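Gripper Swap Checklist, Soft Food Cell, with Comments
Last updated: September 2024

Print this page | E-mail this page

Use this list every time a gripper comes off the arm and another goes on, including "just for five minutes." Work top to bottom. Mark each line OK, FIX, or N/A. The comments under each part are from the latest comparison, with the Mavside two-finger linkage gripper against the Skostemier soft cup. Both went on the same arm with the same controller, an Orkico.

PART A. BEFORE POWER

A1. Arm parked, brakes on, air off at the wall. OK
A2. Tool flange wiped and checked for burrs. OK
A3. Flange bolts tightened in a cross pattern and paint-marked. FIX
A4. Wrist camera cable has slack through a full wrist turn, both ways. OK
A5. Camera lens clean, cover ring snug. OK
A6. Finger faces free of nicks, grit, and old film. OK
A7. E-stop within reach of whoever is standing closest. OK

Comments on A: The paint marks had been skipped after the last swap, so A3 got a FIX. Ataberk retightened all of them and marked them in yellow, and it took less time than writing this down. Please do it every time. A4 is much better than last round! The cable used to tug at the end of the wrist turn and now it doesn't, thanks to the longer loop Hrefna put in.

PART B. POWER ON, NOTHING IN THE FINGERS

B1. Correct tool profile loaded (name on the pendant matches the tag on the gripper). OK
B2. Payload and center of mass entered for this gripper. OK
B3. Speed cap at 16 percent for first moves. OK
B4. Open and close, no part. Both sides move evenly. OK
B5. Linkage arms clear of the camera through the whole stroke. OK
B6. E-stop pressed during a slow move, arm halts, restart needs a reset. OK
B7. Power cut with the fingers closed. Note what they do. OK, see comment

Comments on B: B7 is the one everybody should read. The Mavside holds its position when power drops, which is great for the food and less great for a fingertip. Keep the release tool on the hook by the pendant. The soft cup lets go, so nothing gets pinched, but whatever it was carrying lands wherever it lands. Neither one is wrong. You need to know which one is on the arm before you reach in.

B5 deserves a cheer. With the old bracket the left linkage rubbed on the camera housing at full open. Marisol's new bracket clears it easily and the view straight down between the fingers is terrific.

PART C. PART IN HAND

C1. Test rolls wrapped and inspected by hand before the run. OK
C2. Grip by the gathered wrapper at the base, fingers off the filling. OK
C3. Force at the lowest setting that holds. OK
C4. Camera can see the roll above the fingertips while it is held. OK
C5. Lift, pause, tilt, return. No slip. OK on Mavside, FIX on soft cup
C6. Wrapper checked by eye for tears after release. OK
C7. Basket and other loose items outside the fast-move zone. OK

Comments on C: We were all a little nervous about these. A tall, narrow roll in clear wrap is about as unfriendly as a part gets. It's shiny, it bends, and the camera sees glare before it sees edges. The two-finger grip on the twisted end was Anju's suggestion and I was ready to argue, and then I watched it a few times and stopped arguing. The roll stands up above the finger plates, the filling isn't squeezed at all, and the camera gets the layers, the orange strip and even those curly red threads.
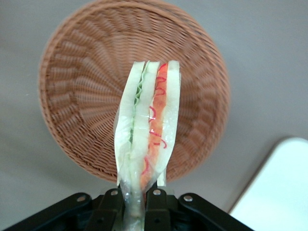
Checked and written up by: Elvia Ledesma, cell safety lead
Second reader: Anju Chauhan

The glare is still there along the wrinkles in the wrap, brightest where it narrows into the twist. For holding, that doesn't matter. For finding the roll in the first place it matters a lot, and that's where the next bit of work should go. We tried the Jaramillo ring light on its dimmest setting and with a paper diffuser taped over it. I liked the diffuser better. Tape is not a fix we can leave on a food cell, though, so it came off again and is listed under open items.

Screws on the finger plates and linkage arms: look at them every time the gripper has been in your hand, and again after the run. They face the camera, which is handy, so you can check them on the monitor before you go in. You still have to put a driver on them. A screw can look seated and turn under your fingers.

PART D. THE LONGER RUN

D1. Guard doors closed and interlock tested. OK
D2. Speed raised in steps, first to 60 percent, then up to 80. OK
D3. One person watching the arm, one person watching the screen. OK
D4. Dropped rolls binned, never put back in the run. OK
D5. Every stop logged with a cause. FIX
D6. Surface wiped between grippers. OK

Comments on D: The Mavside run was 323 picks long, and I would happily have stood there for more. At the higher speed the top of the roll sways when the arm brakes, so anything taller should get its own slow check first. Softening the last bit of the move on the Orkico helped right away.

The soft cup was a pleasure on bare cucumber and on buns in an earlier session, and I don't want anyone reading this as a vote against it. On the twisted wrap it couldn't find a flat place to seal. Hrefna would like to try it from the side, with a smaller cup, and I'd like to see that too.

D5 is on me. I wrote "vision" next to several stops, and that tells the next reader nothing. Write whether the camera lost the roll, found it in the wrong place, or found something else.

PART E. SHUTDOWN

E1. Fingers opened before air and power go off. OK
E2. Food contact surfaces washed and left open to dry. OK
E3. Release tool back on its hook. OK
E4. Tool profile set back to "none." FIX
E5. Screws and flange bolts checked a second time. OK

Comments on E: On E4, the pendant was left on the Mavside profile with the soft cup mounted. The next person would have started with the wrong payload. B1 would catch it, but let's not lean on B1.

OPEN ITEMS

- Washable diffuser for the ring light (Marisol)
- Smaller cup and side approach (Hrefna)
- Stop causes as a pick list on the pendant (Ataberk)
- Reprint the profile tags, bigger type (Elvia)
- Repeat Parts B through D with the new diffuser in November

Add your own comments under the part they belong to and sign them. Questions about a FIX go to the person who marked it.

Contact the cell team | Copyright 2024, all rights reserved | Back to top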